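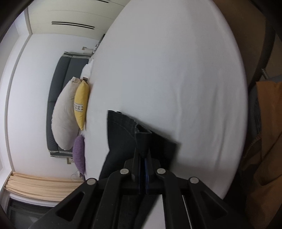 # Chapter 13: Going to a Demonstration

Most people first meet a working robot system at an open day. They stand behind a line on the floor, watch for ten minutes and go home with a leaflet. This chapter is about getting more out of the visit than that. It uses the open day held by Fandolus, a small firm whose Pindance project deals with the handling of clothes and bedding.

Cloth is a hard subject for automation. A metal bracket has the same shape each time it is picked up. A pair of trousers does not, and the shape changes again as soon as one edge is lifted. For this reason much of the work at Pindance starts with people using hand-held grippers on ordinary garments. The two fingers close on a fold or a seam, and the record of the movement is used later in training. The project has 2,000 such records so far, and 147 of them deal with denim.

Denim is useful to a beginner who is watching for the first time. It is stiff enough to hold a ridge, and its seams are easy to follow by eye. On a white sheet a dark garment also stands out well, so visitors can see where its edges lie without being told.

## 13.1 What to look at first

Look at the fingertips before anything else. Visitors tend to watch the arms and the person, but the contact is where a grasp is decided. Ask yourself how much cloth is between the pads — a single layer, a fold or a thick seam — and which way the rest of the garment is free to move. Then look at the far side of the garment. With a large item, one gripper is often not enough, and a second has to control the other end. 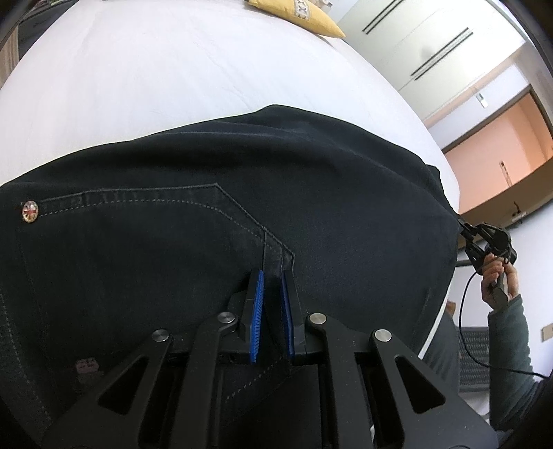
The choice of where to hold comes before the choice of how hard to hold. A grasp close to a corner gives good control of that corner and very little of the middle. A grasp in the middle lifts more of the cloth but lets both ends swing. You will meet this trade-off again in Chapter 14, where the Okoro method of choosing grasp points is set out in full.

## 13.2 Before you go

Read the host's notes, if there are any. Fandolus sends out two pages; Priment, whose open day is in March, sends none, and you will need to ask. Take a notebook and write down one question for each part of the programme.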